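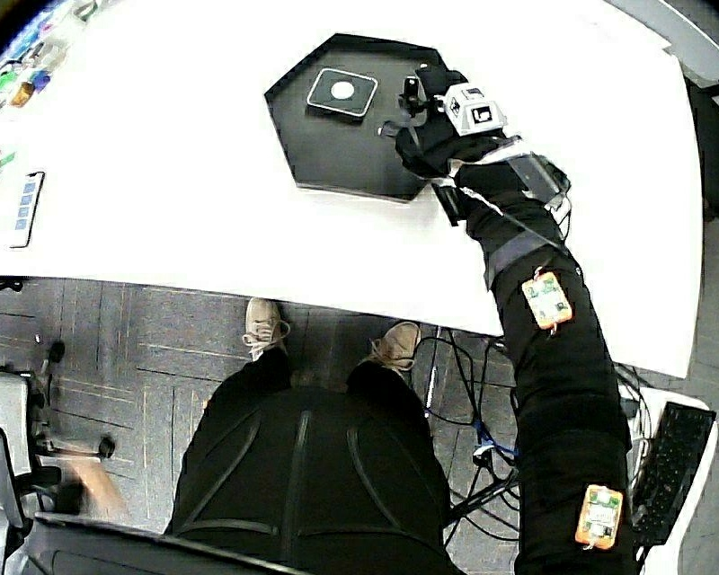 January 2018

Thursday, and the big white table finally lives where I want it! It took most of the morning because the carpet grabs the feet and you can't slide the thing, you have to lift one side, walk it a bit, go around, lift the other side. If you need to move it again please get a second person. I did it alone and my back is letting me know.

So, trays. I'm back on the black hexagonal one for the small parts bench work, with the points to the left and right. I had it turned the other way all of last week (point toward me) and kept catching my cuff on it. Sideways is nicer, there's a flat side facing the chair and I can rest the edge of my hand along it. The rim is only a little bit raised, which I was worried about, but it's enough to stop a washer. It won't stop a ball bearing. Ask me how I know – there's still one somewhere in the carpet near the radiator, so if you find it, it goes in the Flodon drawer.

The little square pad with the white round center is staying on the left half of the tray for now. I tried it in the middle first and it was in the way of everything, then off the tray completely and I kept forgetting it and putting my coffee on it. Left half leaves me the whole right side for picking things up and setting them down with my right hand. Lefties, sorry, turn the tray around and put it back when you're finished.

Things I tried today, in no particular order:

Tray pulled right up to the front edge of the table. Bad. The rounded edge means there's less table under your elbow than you think, and I nearly tipped the whole lot into my lap.

Tray pushed well back. Better for the elbow but it's a reach, and by the end of an hour I could feel it in my shoulder. Lowering the chair made it worse. Raising it 2 clicks helped a lot. I'm going to leave the chair like that until somebody complains.

Felt under the tray. I cut a piece from the Milenow offcuts, and it stopped the tray skating around when I pick things up from the far side. I had to trim it twice to keep it from poking out past the points. The rest of the roll is on the bottom shelf if anybody wants some for the other tables.

Sorting went fine. I got through 624 of the short screws from the mixed box, all into the Flamberg bins by length, and there are 69 left that don't match anything on the chart. Same diameter, slightly different head. I put them in a jam jar marked WHAT ARE THESE and left it by the sink. I think they came with the old shelving we took down in July but I could be wrong. The box said 1,000 on the label, so either a lot of them have been used already or the label belongs to a different box (I'd bet on the label, half of that shelf is mislabeled).

Black on black isn't great, by the way. Dark screws on that tray just vanish once the afternoon light goes. The zinc ones are lovely, you can see every one. I'm thinking of a sheet of white paper cut to the hexagon for the dark stuff, but paper slides, so maybe card with a bit of tape on the back. Will try that next.

The Wei order hasn't come. I need the shallow bins before I can start on the nuts, so tomorrow is probably going to be wiping down shelves and fixing labels instead.

To do: vacuum around the table legs (check the bag for that bearing first), cut the card, move the lamp over from the other bench, find the lid to the mixed box.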